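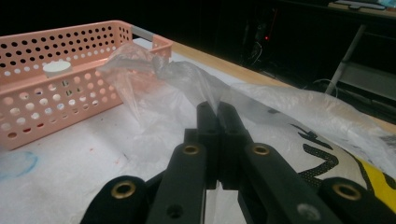 For nine years I packed small orders by hand at Skendico, and for the last two I have done a job that didn't have a title when I started it. I hold a gripper. It is a hand tool with two fingers, the same shape as the fingers on the robot arms the company wants to put on the packing line, and I use it to do what I used to do with my own hands. I pick up bags, put them down, move things from one spot to another. The recordings go to Hendriks, the firm that builds the arms, and the arms are supposed to learn from them.

I think this is a reasonable thing for a company to do. I also think the people doing it are being paid wrong and asked wrong, and I want to set down why.

The work first. Plastic bags are the hardest part of it. A carton has sides. You can tell a machine where the side is and it will find the side. A bag has a different shape every time you let go of it. It folds under itself, it sticks to the bag next to it, and if you pinch it in the wrong place you get one layer and the rest slides off. When I packed by hand I never thought about any of this. My fingers felt for the edge, rubbed the layers apart and went on. With the gripper I have no feeling at the tips, so I have to look, choose a spot, and come in at an angle that will gather enough of the film to hold. It took me most of a month to get decent at it.

That month is my first point. The company calls this "demonstration" and treats it as something any packer can do on the day, because it looks like packing. It is a separate skill. People who were fast on the line were often poor with the gripper, and a few who were always behind on the line turned out to be very good, because they were patient and didn't mind doing the same pick over and over. The pay stayed at the packing rate for everybody. When I asked about it in April, I was told that the rate follows the task and the task is moving bags. I don't agree. The task is teaching, and the thing being taught will be sold to other companies. Hunder, our biggest competitor in the region, has already ordered arms from the same supplier.

My second point is about speed. On the line we had a count, and the count was on a screen where we could all see it. There were things wrong with that, but we knew what was wanted. On the recording tables there was a count too, at first. The supervisors brought it over from the line without thinking much about it. So people rushed, and rushed recordings are bad recordings. You clip the side of a basket, you drag a bag across the table when you should lift it, you drop something and snatch it back. Hendriks sent a batch back and the count was dropped a week later. I mention it because it shows how these decisions get made. The people at the tables had said from the start that the count would spoil the work. It took a complaint from the supplier for anyone to act on it.

There is also the matter of the hands. A packer moves all day, and not in one way. You reach, turn, tape, bend. With the gripper you squeeze and release, squeeze and release, with the weight of the tool out in front of your wrist. Three of the people on my shift now wear a wrist brace. I wear one at home. We asked for shorter turns at the table and got a stool. The stool is fine, but a wrist doesn't get any rest from sitting down.

Then the question everybody asks me when I tell them what I do, which is whether I am training my own replacement. Yes, partly. Management says the arms will take the night work and that the day shift will stay as it is. They may mean it. The plant at Serkier had 18 packers before it put arms in, and it has fewer now, although I'm told no one was let go and the rest left on their own. I have worked in enough places to know how that goes. A job isn't filled when somebody leaves, and then another isn't filled, and after a while there's one person walking up and down clearing jams.

Clearing jams is not a bad job. I would take it. But it is lonelier than the line was, and I don't see that written down in any of the plans. On the line I stood next to people. We talked through whole shifts. At the recording table we're asked to keep quiet and stay out of each other's reach, and at the arms there will be nobody to stand next to.

I am not asking for the arms to be stopped. Some of the packing is dull enough that I'd be glad to see it go, and the night shift has been short of people for as long as I have been there. What I want is fairly ordinary. Pay the recording work as skilled work. Put a limit on how long a person holds the tool, and let it be set by someone who has held it. Ask the people at the tables before changing how the tables are run. And say in writing, before the first arm is switched on, which jobs will be filled when someone leaves and which won't be.

The last one is where I expect the most trouble. The company says it can't know yet. I believe that it doesn't know the whole of it. But it has ordered the arms, and somebody had to work out what they would save before signing for them. That sheet of figures exists. We should be allowed to read it.

December 28, 2022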